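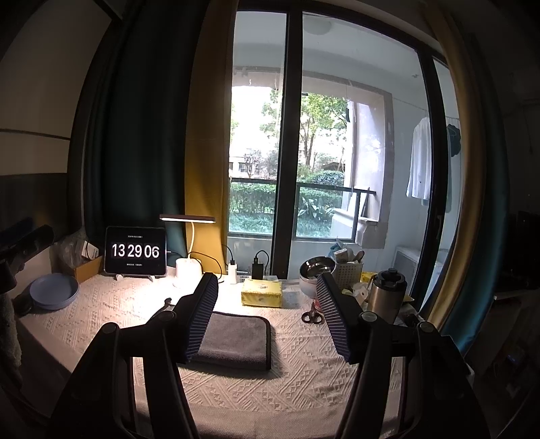 Serviette grise pliée, nappe crème, lampe allumée. 13 29 06 à l'horloge.

Plier une serviette avec la pince à main : lampe, bazar, horloge, je garde quoi ?

Entraide Cistberg > Apprentissage par démonstration > Collecte
posté le 16 juin par mou_du_poignet

Bonjour à tous, je fais vite, pause de midi.

Je collecte des démos de pliage à la maison, pince à main Prosser, enregistrement dans Mestier. Une seule tâche : serviette microfibre grise, à plat devant moi, la plier, la reposer au milieu. J'ai 25 épisodes propres pour l'instant. Le lot final doit en faire 2635 à plusieurs, donc autant ne pas partir de travers.

Ce qui me chiffonne :

- la lampe de bureau. La nappe a un motif en relief (losanges, zigzags, petits triangles) et côté lampe ça crame, presque blanc pur. À côté du tissu le motif se voit bien, là-bas plus rien. J'éteins ? Mais le soir je suis bien obligé de l'allumer, donc ça fera deux lumières différentes dans le lot.
- le bazar au fond. Tablette, paquet de mouchoirs jaune, panier rempli, thermos inox, carton. Plus la baie vitrée et les arbres derrière. Tout virer ou laisser ?
- l'horloge en gros chiffres sur la tablette. Pratique pour retrouver un épisode, mais est ce que le modèle va s'accrocher dessus ?
- mes doigts. De temps en temps un bout de doigt flou passe en bas, devant la serviette. Je jette ces épisodes ou pas ?

Et la serviette grise a un liseré plus foncé, je me dis que ça aide pour trouver le bord, mais si après on passe à une serviette sans liseré... bref.

Réglages : calibration refaite chaque matin, exposition auto. Oui je sais, auto. Merci d'avance
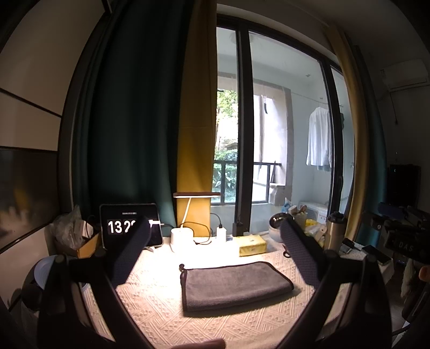
2 réponses

cale_de_biais

Dans l'ordre.

Lampe : laisse la. Vraiment. Si le modèle doit tourner chez des gens, il verra des lampes. Par contre passe en exposition fixe, c'est ça ton vrai souci à mon avis. En auto la caméra se recale quand la pince bouge, et la même serviette change de gris d'un instant à l'autre. Fixe l'expo sur la serviette, tant pis pour la zone cramée, il n'y a rien à y apprendre. Et fais un bloc lampe allumée, un bloc lampe éteinte, noté dans les métadonnées. Mestier a un champ « éclairage » que personne remplit, remplis-le.

Bazar : laisse aussi mais fais-le bouger. Le danger c'est que le paquet jaune soit toujours à la même place et serve de repère pour savoir où poser. Tu déplaces 3 objets toutes les 22 prises et c'est réglé. Pas besoin de ranger. Les ciseaux par contre - je les vois juste à côté du doigt droit sur ta première photo - loin, hors de portée. Un jour tu les pinces avec le tissu et ton tampon strié est bon pour la poubelle.

Horloge : coupe-la. Les horodatages sont déjà dans le fichier, tu n'en as pas besoin à l'image. Et un gros chiffre blanc sur fond noir qui change tout le temps, c'est exactement le genre de chose qu'un petit modèle retient sur un petit lot. Sur 2635 épisodes ça se diluera peut-être. Sur 25 non. Si tu y tiens tourne la tablette vers la baie.

Doigts : je garde si c'est avant que les tampons touchent le tissu. Je jette si le doigt pousse ou lisse la serviette, parce que là tu montres un geste que le robot ne pourra pas faire. La règle chez nous : si la main a touché l'objet pendant l'épisode, poubelle. Et la remise à zéro entre deux prises, enregistrement coupé, sinon tu vas apprendre au robot à déplier.

Le liseré, ne t'en fais pas. Ajoute une deuxième serviette sans liseré plus tard, vers août si le lot dure jusque là.

triple_ourlet

Moi je virerais tout le fond, plus simple. J'ai fait pareil avec des torchons, table nue, mur blanc, ça a convergé tout de suite. Bon après chez ma soeur ça marchait plus du tout, donc à toi de voir lol

Sinon tire un rideau sur la baie si ça gêne, l'extérieur bouge avec le soleil. Le script Sterow peut aussi rogner le haut de l'image à l'export mais attention il rogne aussi les épisodes déjà exportés, faire une copie avant !!

mou_du_poignet

Ok merci. Expo fixe, horloge coupée, ciseaux dans le tiroir. Je garde la lampe et je note les blocs. Pour les doigts j'en ai quelques-uns à revoir, je regarde ça ce soir.

Question bête : la marque du champ « éclairage », texte libre ou liste ? Chez moi c'est grisé

cale_de_biais

Texte libre, mais faut ouvrir la session avant de le remplir. Grisé sinon. Mets toujours le meme mot, sans accent, le filtre les digère mal.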